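Niso Folding Work Table, 200 cm

Print this page
E-mail this page

The Niso is a folding table for people who must share one room between many activities. We build it in our workshop in Havasberg, and we sell it to schools, clubs, parish halls and also to private persons. The price and the order conditions are at the lower part of this page. Please read also the part about the floor, because most of the letters that we receive are about the floor.

The table is 200 cm long when it is open. The top is solid beech, glued from long strips, and we finish it with hard wax oil. We are often asked why we do not offer a lacquered top. A lacquer looks very nice in the first year, but when it gets a deep scratch you must sand the complete surface. With oil you can repair only the place which is damaged. A person without special knowledge can do this in one evening, and the next day the table can be used again.

The frame is steel tube with a powder coating in gray. The legs fold under the top, the short side first and then the long side. There is a latch on each pair of legs. You should hear the latch close. If you do not hear it, please lift the table a little and let it down again, and do not push the latch with the foot. We have replaced many latches which were pushed with the foot.
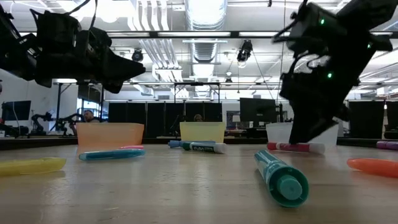 Sugawara Woodwork, Department of Tables and Benches

An oiled top changes with use. After some years the places where people put their arms become smoother than the rest, and the color is a little different there. Some customers like this and some do not. If you wish to have an even color, you can turn the table once in a year so that the other long side is toward the window. Light makes more difference to the beech than most people expect.

Care of the top

For daily cleaning, use a cloth which is only a little damp, and wipe in the direction of the grain. Soap for dishes is allowed in small quantity. Please do not use products with chlorine or with alcohol. If glue has fallen on the table, let it become hard and take it away with a plastic scraper. White glue comes off easily. For the glue which is used in model building we cannot give a good method, and we recommend to put a sheet of cardboard under the work.

A new coat of oil is necessary when water does not stay in drops anymore but goes into the wood and makes a dark spot. In a school room this is normally once a year. In a private house it can be much longer. We send one small can of oil with each table. It is enough for two coats if you apply it thin. Put it on with a cotton cloth, wait twenty minutes, and then rub away all the oil that is still on the surface. This last step is the most important one. If oil is left, the top will be sticky for weeks, and dust will stay in it.

Cloths with oil can start to burn by themselves when they are put together in a ball. Lay them flat outside to dry, or keep them in water in a closed metal can.

The floor

The feet of the Niso are hard rubber. They are good on stone, tile and wood. On linoleum, the black rubber can leave marks when the table stands for a long time in one place, and especially when the linoleum is new. For such floors we have felt feet, order number 542, which are pressed over the rubber feet. They are sold in a set of four. On a felt foot the table slides more easily, so please do not use them for work where somebody pushes strongly against the top, for example planing or cutting of leather.

If your floor is not even, you can turn one foot on each pair of legs to make it longer or shorter. Turn it by hand. A tool is not needed, and with pliers the thread will be damaged.

Lumberg trolley

For a room with several tables we advise the Lumberg trolley. The folded tables stand on it on their long edge, with a strip of felt between them, and one adult person can move the full trolley over a flat floor. It has brakes on two wheels. It does not go over a door sill that is higher than 3 cm, so please measure your doors before you order. We take the trolley back if it does not fit, but you must pay the transport.

The height of the Lumberg without load can be seen on the drawing that we send with the order confirmation. If you need this information before, write to us and we will answer by e-mail.

What customers have written

Asuka Kudo teaches bookbinding and has used our tables since the old model. She wrote to us last February: "The new latch is better, because I can open it with gloves. I would like the edge to be rounder. When we lean over the table for two hours, we feel the edge in the arm." We have discussed this in the workshop. All tables made from this summer have an edge with a larger radius. The older tables can be changed with a router, but we do not recommend to do it without experience.

Another customer asked if the top can be used as a base for a sewing machine. Yes, it can. The table will vibrate more than a fixed table, and this becomes less when the machine stands over one pair of legs and not in the middle.

Technical data

Length open: 200 cm
Top: solid beech, oiled
Frame: steel tube, powder coated, gray
Feet: hard rubber, adjustable
Order number of table: 303
Order number of felt feet: 542
Delivered with: one can of oil, one cotton cloth, printed instructions

Price and delivery

The price of one Niso table is 303 euro, the same as the order number, which is easy to remember for us and for you. Transport is calculated separately, by distance. Tables are made after the order is received, so please expect a waiting time of five weeks. Before the start of the school year it can be longer. When the table arrives, please open the carton while the driver is still there and look at the corners. A damaged corner must be written on the delivery paper.

Questions about orders and spare parts are answered by Haruto Imai. Please write the year of your table in the message. You find it on a small metal plate under the top, near the latch of the short side.

Prices on this page are valid from Aug 17, 2020.

Print this page
E-mail this page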